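Hand-held gripper bench check, kitchen table station
Comparison round: Tatau fingers vs. Drirkero fingers
Filled in by: N. Yazzie
Month: April
Status: open, 4 items carried over

Notes typed between runs, sorry for the shorthand. OK = fine as found. FIX = fixed on the spot. OPEN = somebody needs to do it before the next round. N/A = n/a.

Scope: the two finger sets we are comparing, the cameras, the markers, the table and props. Does NOT cover the arm cell, that has its own sheet and Sydorenko signs that one.

Stop rule same as before. Any loose screw on a finger mount, any marker lifting, any cable pulled tight at full reach = put it down, tell the bench lead, write it here. 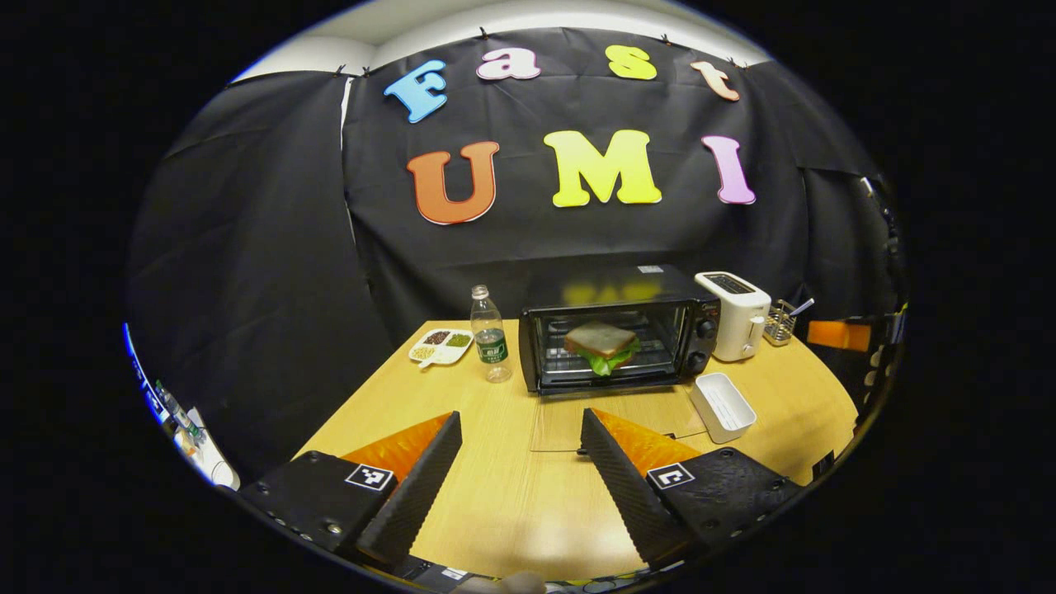

Manipulation Group / End Effector Testing / Kitchen Bench

PART A. TABLE AND PROPS

A1. Table stable, no rocking: OK
Pushed on all corners.

A2. Tabletop clear of anything not on the prop list: OPEN
Thin sheet of clear plastic lying flat in front of the toaster oven. Not on the list. Glare risk and slides if a finger catches it. Either add it to the list or take it away, I don't mind which.

A3. Toaster oven unplugged before session: OK
Checked at the wall. Props only, no heat at this station, ever. The sandwich goes on the rack and comes off the rack and that's it.

A4. Oven door glass clean: OK with comment
Glass picks up a reflection of the yellow letters. Wiped it, reflection still there of course. Put it in the run notes so whoever looks at the video later knows it's glass and not a second object.

A5. Oven door hinge, open and close 17 times by hand: OK
Little stiff on the first few. No pinch point for the fingers, plenty for a human thumb. Gloves on.

A6. Toaster unplugged, lever moves free: OK
Lever is small. Drirkero fingers get it on the first try most of the time, Tatau ones tend to slip off upward. See D4.

A7. Wire utensil holder, no sharp ends: FIX
One wire end near the base, bent it in with pliers. Spoon handle sticks out to the right, leave it that way, the grasp plan assumes it.

A8. Divided plate, food portions in place: OK
Beans, peas, corn. Plastic utensil in the front compartment. Nobody eats off this plate, please.

A9. Water bottle cap tight: OK
Cap checked by hand at setup. Check again after every drop, write the drop down even if no leak.

A10. White tray in front of toaster: OK
Position matches the layout sheet. Tape marks would help. OPEN for the tape.

A11. Area beside the table, left side: OPEN
Cluttered. Paper, small bottle. Needs to be a clear step-back space for the second operator. Carried over from last round too!!

A12. Metal structure at right side of table, no snag on sleeve or cable: OK with comment
Bolts are right at elbow height if you lean in. Long sleeves rolled or taped.

PART B. BACKDROP

B1. Cloth clipped along top, no sag: OK
All clips pulled on one at a time.

B2. Letters secure: OK
They tilt a bit. Tilt is fine, falling off mid run is not. Pressed each one.

B3. Side cloth clear of the walkway: OK

B4. Cloth kept away from any heat source: OK
See A3.

PART C. GRIPPER, BEFORE PICKUP

C1. Finger mount screws, torque check: FIX
Tatau set, one screw on the left mount a quarter turn loose. Tightened, paint dot added. Drirkero set all good.

C2. Pads seated, no tear in the ribs: OK
Ran a fingernail down each pad. Spare pads in the bin under the bench, take from the front of the bin not the back, the back ones are the old batch.

C3. Markers flat, clean, no lifted corner: OK
Both sides. If you clean them use the dry cloth. Alcohol wipes took the black off one last time.

C4. Jaw opens full and returns without stick: OK
300 cycles on each set before sign off. Tatau got a squeak at cycle 261, kept going, squeak went away. Writing it down anyway.

C5. Trigger return spring: OK

C6. Camera seated, lens cap off, lens clean: OK
Thumbprint on the lens is the number one reason we throw runs out. Check it every time you pick the thing up, not just at the start.

C7. Both jaw markers inside the camera view, full open AND full closed: OK
Controller loses width if one drops out. Tested with the Dreleria controller box and the old one. Dreleria recovers quicker after a dropout, old one needs a re-home.

C8. Weight ok for a full session: comment
Wrist is tired by the end. Swap operators at the half. I know I said this last round.

PART D. TWO OPERATORS AT ONE TABLE

D1. Operators agree who reaches first: OK
Say it out loud. "Left going in." "Left out." Feels silly, works.
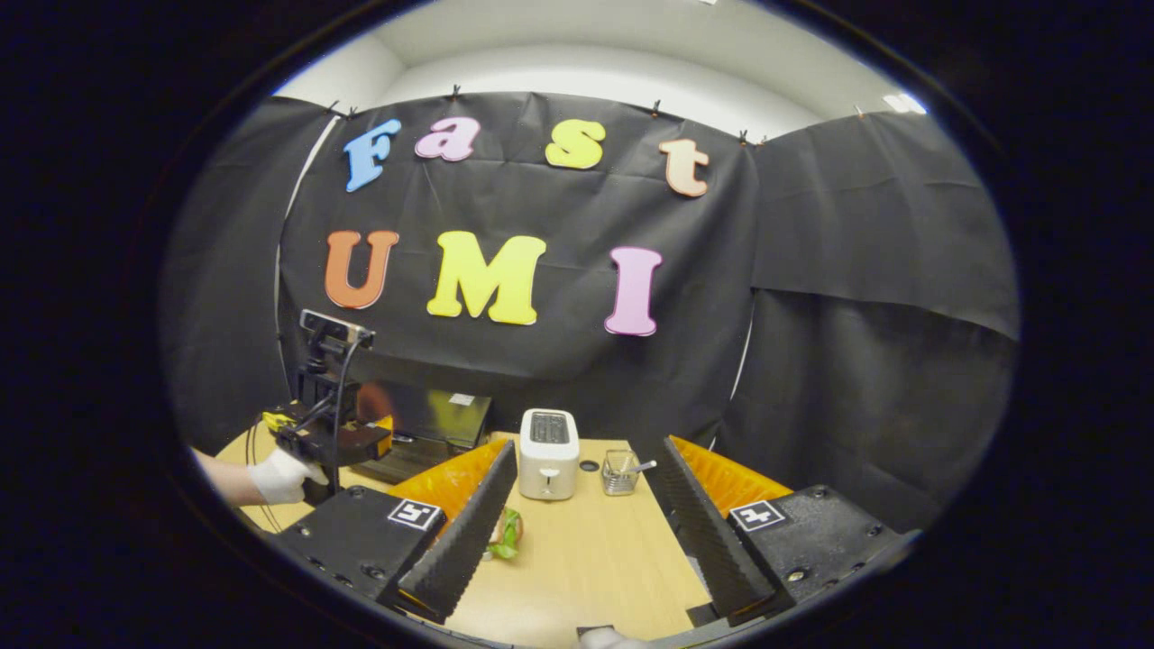 Fig. 2. Two hand-held units at the table, second unit coming in from the left.

D2. Gloves on, snug at the wrist: OK
White ones. Loose cuff catches on the trigger, go down a size if you're between sizes.

D3. Cables clear of props at full reach: OPEN
Black cables on the left unit loop down toward the tabletop. Low enough that I'd worry about the plate and the bottle if either is set back out on that side. Need a strap or a clip up the forearm. Ordering clips, until then the operator holds the slack in the free hand.

D4. Finger clearance, both units open over the toaster: OK with comment
Room enough if you come in one at a time. Both at once and the tips get close. The lever task should be single unit only until we have a better rule. Write "single" on the run card.

D5. Sandwich prop handling: comment
Lettuce edge catches in the serrated side of the finger if you close too fast. Not a safety thing as such but people yank, and yanking is how the bottle got knocked last round. Close slow, open slow, let it drop.

D6. Small round black disc on the table next to the utensil basket: OPEN
Not on my prop list. If it belongs there tell me what it's called and I'll add a line. Otherwise off the table before the next run.

D7. Camera modules on both units facing the backdrop at start: OK
Start pose needs the letters in view. If tracking is jumpy go back to start pose, hold still, wait for the controller light.

D8. Ceiling light glare: comment
Bright spot near the upper right of the wide view. Exposure hunts when you tip the unit up. Locked exposure helps, but then the black cloth goes to mush. Tried both. Leave it locked for now so the two finger sets get teh same treatment.

PART E. COMPARISON NOTES (not safety, but there's no other sheet to put them on)

Light objects, spoon and utensil: Drirkero better. Tips meet square.
Bread: Tatau softer on it, fewer dents. Foam bread yes but still.
Bottle: both hold. Grip it below the cap, on the label it wants to rotate.
Toaster lever: Drirkero.
Oven door: neither great. Both end up hooking the door with the side of the finger, puts a twist on the mount, which may be what loosened the screw in C1. Would like a look at that before we do another long set.

68 runs logged across both sets. Run cards are in the folder, a few have the finger set left blank. If you ran after lunch and can remember which fingers you had on, please fill it in. I can't guess from the video, they look too alike once the pads are on.

PART F. END OF SESSION

F1. Both units back on the stand, jaws open: OK
F2. Batteries out and on the charger: OK
F3. Cards copied, copy checked, then wiped: OK
Checked means opened a file and looked at it.
F4. Loose props back in the box, box lid on: OK
F5. Oven and toaster stay unplugged overnight: OK
F6. Backdrop left up: OK

OPEN ITEMS

A2 plastic sheet, list it or lose it. Owner: bench lead
A10 tape marks for tray. Owner: me
A11 clear the left side. Owner: whoever's stuff it is, name on it or it goes in the bin
D3 cable clips. Owner: me, on order
D6 black disc. Owner: ?

Count at the top says 4, it's 5, added the disc after. Will correct on the next print.

Cleared to run: YES, single unit. Two units YES only with the slack held per D3.

Checked: Noemi Yazzie
Second check: Sydorenko, initials on the paper copy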